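Small Purchases, Small Shops: How Students Budget for Stationery

Project report, Consumer Studies module
Group members: Aiman Mangundap, Nyokabi Nyaga, Peter Halás
Supervisor: Hajnalka Erdős

1. Introduction

Students at our college spend money on rent, food, travel and phones, and most of them can say what these cost in a month. Far fewer can say what they spend on pens, paper, erasers, folders and ink. Our project looked at this kind of spending. We wanted to know how much first-year students spend on stationery over one term, where they buy it, and whether keeping a written record changes what they buy.

We chose stationery because every student buys it and the prices are low. A low price makes a purchase easy to forget. In our first group meeting none of us could agree on what a gel pen costs, although we had all bought one in the same month. 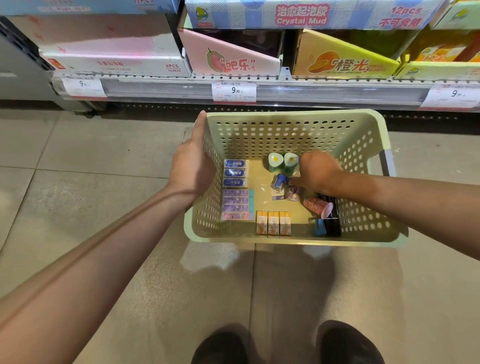 Fig. 1. Filling a shopping basket with small boxed and wrapped goods.

2. Background

The course reader describes two ways in which people handle minor costs. Some set aside a fixed sum and stop when it is gone. Others pay as they go and look at the balance at the end of the month. The reader suggests that the second group spends more on cheap items, but it gives no data for students.

A report by an earlier group, led by Ningsih Simanjuntak, covered snacks and drinks bought on campus. We borrowed their diary sheet and changed the columns. Their main problem was that people stopped filling in the sheet after the second week, so we made ours shorter.

3. Method

We asked first-year students living in the Lanemthorpe and Cadden halls to take part, and 50 agreed. Each person received a diary sheet with space for the date, the shop, the item, the price and one word on why it was bought. The sheets were collected at the end of every week and new ones handed out. The diary ran for five weeks.

Half of the group were also asked to write a shopping list before going into a shop. The other half were given no instruction about lists. Names were removed before we typed up the sheets. Receipts were welcome but we did not insist on them, and where a price was missing we used the shelf price from the same shop.

Questions about the diary were collected on a sheet in the common room and answered by the group. The one asked most often is given below.

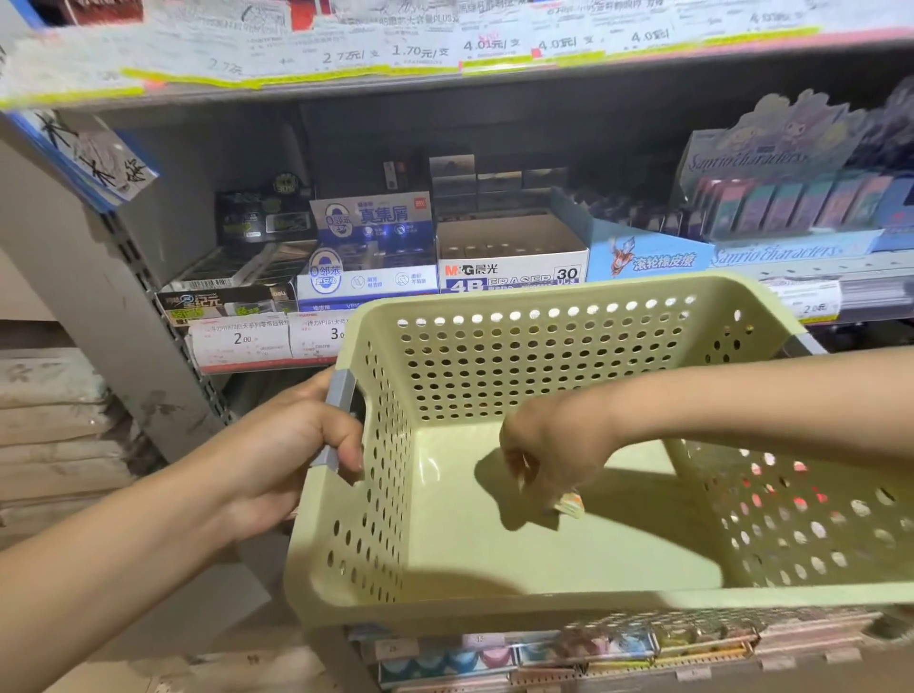

Do I have to write down things I bought for someone else?
Please write them down and put "gift" or "friend" in the last column. We leave them out of the personal totals but keep them in the shop totals.

4. Results

The diaries contained 3489 separate entries after duplicates were taken out. This was far more than we had planned for, and typing them up took most of August. Single sheets of card, loose envelopes and photocopies were each entered on their own line, which explains part of the number.

Pens were the most common item, followed by paper and card, then erasers and correction tape. Folders and binders were bought less often but made up a larger share of the money. Only a few people bought ink.

The two halls did not shop in the same places. Cadden students mostly used the Skesham shop near the bus station. Lanemthorpe students were more likely to go to Saragih, which is on their way to lectures and stays open until 9 p.m. Prices for the same item differed a little between the two, but not always in the same direction.

Students who wrote a list bought fewer items per visit than those who did not. They also made more visits, so the difference in total spending was small. The most common word in the "why" column was "needed". The next was "nice", and it was used mainly for pens.

Not everyone finished. In the last week 19 people handed in a sheet with at least one blank day, and we could not tell whether this meant no purchase or no entry. We counted these days as no purchase.

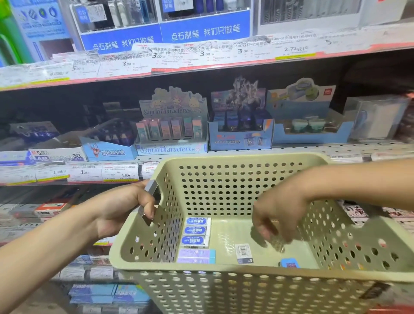

5. DISCUSSION

The list seems to affect what happens inside the shop more than what happens over a term. A student with a list leaves with the items on it, then goes back two days later for something that was left off. Several people said this to us when they handed in their sheets.

Keeping the diary may itself have changed the results. Two students told us that they had put an item back on the shelf so as not to have to write it down. We have no figures from before the diary began, so we cannot say how large this effect was. A future group could collect receipts for a few weeks first and hand out the diary afterwards.

The "why" column was less useful than we hoped. One word was too little, and "needed" was used for almost anything. Nyokabi suggested a choice of four set reasons, and we would use that in a second version.

6. Division of work

Aiman designed the diary sheet and wrote sections 1 and 2. Nyokabi collected the sheets and wrote sections 3 and 5. Peter typed up the entries, checked the prices and wrote section 4. The blank diary sheet is in Appendix A and the price list for both shops is in Appendix B.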